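Review: Davard two-arm tabletop kit, after a build in a shared workshop

By Milagros Arroyo
September 2023

The Davard kit arrives as two cartons, one per arm, plus a flat box with the power supplies, clamps and cables. I built it with Karthik Talukder on a table at our shared workshop. We paid for it ourselves from the bench fund. Assembly took us four evenings. The manual claims two, and that would be possible for someone who already owns the right drivers and doesn't stop to redo a shoulder.

Mechanical quality is good where it counts. The base castings are flat, the horn screws start cleanly, and the bearings in the elbow had no play I could feel by hand. The printed covers are less consistent. Two of ours needed a file before the screw holes lined up. The fasteners come in one bag per subassembly, labeled by step number, but the steps were renumbered at some point and the labels were not. Sort by length and ignore the label.

Wiring is the weak part. The servo leads are cut to the shortest length that works, so the wrist cable goes tight when the forearm is fully rotated. Karthik swapped ours for leads 300 mm long from Gunow and added a loop at the elbow. Davard should ship it that way. The connectors are keyed and hold well once seated, although the one behind the shoulder can't be reached with the cover on.

Calibration runs from a script that asks you to move each joint to both ends of its travel by hand. The left arm passed on the first run. The right arm reported an offset on joint three until we took the horn off and moved it by one spline. The error message gives the joint number and nothing else. The forum post that explains it is by another buyer, Ikhsan Khoo, and it is better than the manual page.
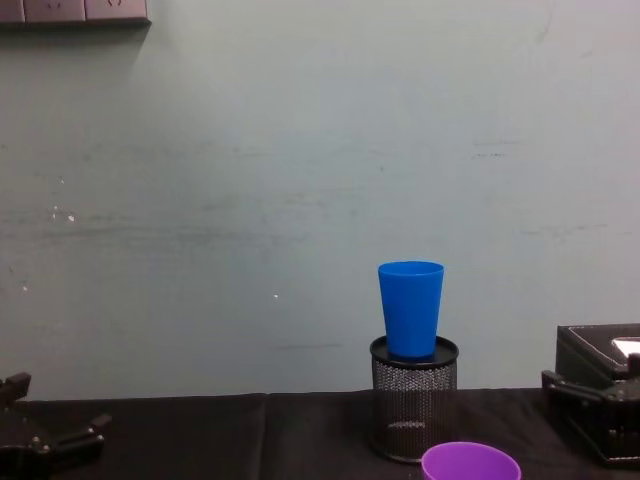
For testing I used cheap household things: cups, bowls, a mesh pen holder. Light plastic cups are a fair challenge for this gripper. The jaws close in parallel and the contact faces are smooth, and a tapered cup tends to ride upward when squeezed below the middle. With the current limit at its default, I logged 58 good placements in 94 attempts at setting a cup on top of the pen holder. After I lowered the limit and put thin rubber on the jaws, the next 94 gave 81. Most of the remaining failures were at release, when one finger opened slightly ahead of the other and tipped the cup.

Repeatability without a load is better than I expected at this price. Returning to a taught point from the same direction, the tip landed within 1 mm every time I checked. Approaching from the opposite side adds backlash, most of it in the wrist. If your task allows it, always come in from the same side.

Heat is acceptable. The shoulder servos were warm after 60 minutes of continuous cycling and never tripped the cutoff. Noise is a steady whine – tolerable in a workshop, tiresome in an apartment.

The supplied clamps are adequate on a bare tabletop. Over a cloth they creep, and the base rotates a little with each fast move. We cut holes in the cloth at the clamp positions and the creep stopped.

I have also used the Ackroyd single arm, which costs more per arm and has far better cable routing. Its software is closed, and that ruled it out for us. The Davard code is plain Python and I could change the gripper limits in one file.

Good: castings, bearings, readable code, spare horns in the box.
Bad: short leads, mislabeled bags, terse errors, smooth jaws.

I would buy it again with longer leads and a sheet of rubber in the same order. Davard lists a revised wrist for December, and I'll add a note here once ours is fitted.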